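Film & TV Studies | Open Section
Shares 13 | Comments 2

4. What the billing studies measured

The belief that a famous name above the title brings in viewers is old, and most people in the business treat it as settled. Our reading of the evidence is less kind. In the previous section we set out how the claim passed from the studio era into streaming with very little testing along the way. We now turn to the studies that are cited most often in its favor, and ask what each of them measured.

The first is the Beyene report, an industry paper that compared the opening performance of titles with a well-known lead against titles without one. It found that the first group did better. The trouble starts with how the groups were made. A title counted as "star-led" if the lead was named in the first line of the press release. But press releases name the lead when the lead is worth naming, and studios tend to hire costly leads for projects they already plan to push hard. A film with a bigger ad budget, a better release slot and more screens will usually open better, whoever is in it. The report mentions ad spending once, in a footnote, and does not control for it.
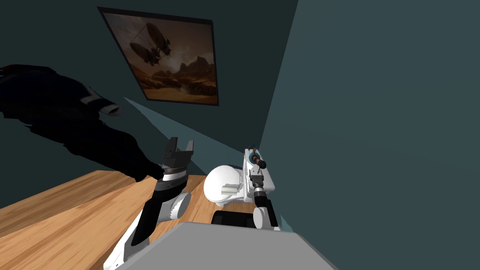 SCREEN & AUDIENCE / STARDOM

Supporters of the report have answered that ad spending is itself part of star power, because a name gives the marketing team something to work with. This may be so. It is also a different claim. If the name only works when a great deal of money is spent repeating it, then a producer choosing between a famous actor and an unknown one needs to know the joint cost of the two, and the report gives no help there. We would also point out that the argument cannot lose. When a star-led title does well, the star is credited. When it fails, the campaign is blamed, or the script, or the weather on opening night.

The second source is the Rakora viewer panel. Rakora is a streaming service, and it has an obvious interest in showing that its spending on talent pays off. Its panel asked subscribers, after they had watched a series, why they had picked it. "The cast" came out ahead of the story, the genre and a friend's advice. We have two objections. One is that people are poor at recalling why they pressed play, above all late in the evening when they are tired and the home page has already put one row of titles ahead of the rest. The other is that "the cast" was listed first on the form for every person who filled it in. Survey designers have known for decades that the first option draws extra answers, and rotating the list would have cost nothing.

4.1 A small test in Tevville

We ran a modest test of our own in Tevville in September. It was never meant to settle the question, and we report it mainly because the result surprised us. We recruited 40 adults through the local library and showed each of them a set of 13 short program listings, made up for the purpose. Every listing had a title, a one-line plot and the name of a lead actor. In one version of the set, four of the listings carried the name of a widely known performer. In the other, those names were swapped for names we had coined. People were asked to pick two programs they would be happy to watch that evening.

The famous names made a difference, though a small one, and it was uneven. It showed up in the listings with a vague plot line and all but vanished in those where the plot was clear. One reading is that a name works as a stand-in for information. If viewers know what a program is about, they have less need to guess at it from who is in it. That would fit with what older critics used to say about genre pictures, where the audience turned up for the type of story and put up with whoever was cast.

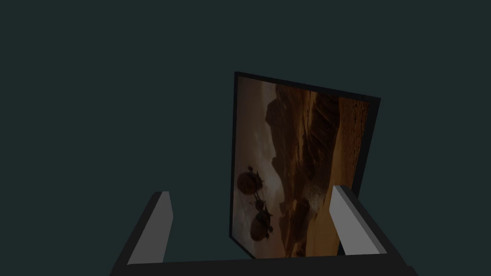
There is a less flattering reading too, and we think readers should keep it in mind. Our sample was small, and it was drawn from people who visit a library on their own time. They may simply care more about plot than most. We also used text listings with no artwork, while a streaming home page is close to all artwork. A face on a tile may do work that a printed name cannot. We did not test faces, and we would not trust anyone who took our result and stretched it to cover them.

A further weakness is the word "famous." We chose performers we believed everyone would know, then asked people at the end whether they did. Several did not recognize one or more of the names. Leaving those people out of the analysis made the effect a little larger, but it also left us with a group so thin that the change means very little. We give both versions in the appendix and lean on neither.

4.2 The festival evidence

The third body of evidence comes from festivals, and the Skuritz program notes are the usual example. Skuritz is a small event with a mixed slate of features and shorts, and for some years its organizers have kept records of which screenings filled up. Writers on stardom like these records because most of the films have no ad budget to speak of, so the objection we raised against the Beyene report should not apply.

It applies in another form. The screenings with known actors were placed in the large hall at 8 p.m. – the slot everyone wants – and the rest were spread through the afternoon. Full houses at 8 p.m. tell us that people like to go out at 8 p.m. To say more, we would need at least a few cases where a film with a known lead was put on at an awkward hour, and the notes contain none. The actors also tended to attend in person. A chance to see someone on stage is an event in its own right, and the film could almost be left out of it.

Figure 3. Model lighthouse with red and white bands; two-fingered gripper in gray. Computer render. 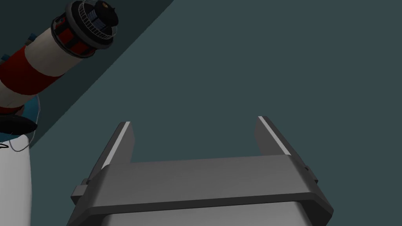
4.3 What would change our minds

We are not claiming that actors make no difference. Plainly some do, to some viewers, some of the time. Our complaint is with the size of the effect that gets quoted and the confidence with which it is passed along. A fair test would need a service willing to change the billing on the same title for different groups of subscribers, leave everything else on the page alone, and publish the result even if it made a recent contract look foolish. Rakora could do this in an afternoon. It has not done so, or has not said so in public – and until a service does, we see no good ground for treating the panel's figures as anything more than marketing.

Section 5 takes up the related claim that awards wins extend the working life of a title.

Filed under: Casting, Audience Research, Streaming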